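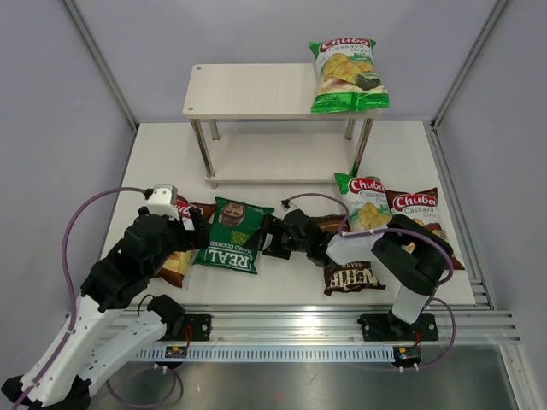 Cassava chips

Cassava chips are thin slices of cassava root, fried and salted, and they're what I reach for when potato chips get boring. The root is also called yuca or manioc (same plant, lots of names!), and it has to be cooked before you eat it. I find the chips harder and a bit sweeter than potato - great with salsa or guacamole. In stores they usually share a shelf with the potato kind, and Chuba is one brand to look for. I fold an open one over tight with a clip. They go stale fast in my kitchen, especially in August.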